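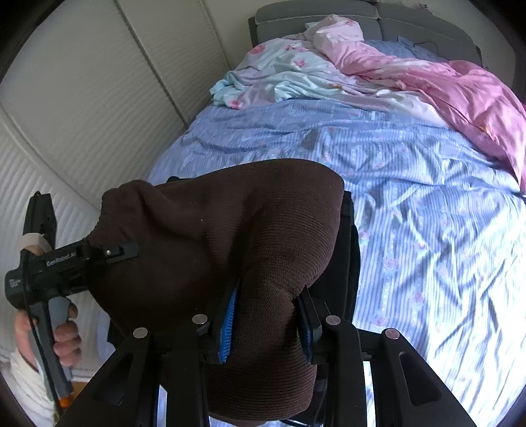

Ulla Pelkonen wrote in to ask if she can hang curtains in a rented bedroom without drilling, and if 200 cm is long enough. Short version, yes and probably not. Rest of the questions we get every week, below.

Curtains without drilling?
Tension rod inside the window recess. Light fabric only. Heavy lined curtains will pull it down by the weekend. For those you need a proper bracket, so ask the landlord first.

What length do I buy?
Measure from the rod to the floor, not from the top of the window. Ulla has a high ceiling, so 200 leaves a gap. Go longer and hem.

How wide?
Double the rod width for a full look. Rod is 200 cm, buy 400 cm of fabric in total. Less is OK for sheers.

Do you sell the Rarell rod seperately?
Yes. Comes with 7 rings. Extra rings in packs of 5.

Is the Hodholm blackout fully black?
The fabric is. Light still gets in at the sides and top. Wrap-around rod helps a lot.

Can I wash Kvaran linen?
Cold, gentle, hang it back up damp. Shrinks a little the first time so wash BEFORE you hem. Please.

Which color for a small bedroom?
Close to the wall color, a shade darker or lighter. Big patterns are fine too if the bedding is plain.

Planar panels, still available?
Gray and sand only. White is back in March.

Can I return cut fabric?
No. Uncut yes, with the reciept.

Blinds and curtains together?
Sure. Blind inside the recess, curtain outside. Check the handle on the window clears both when you open it.

Something else? Write to Nelli Oksanen at the shop, put your window measurments in the first message.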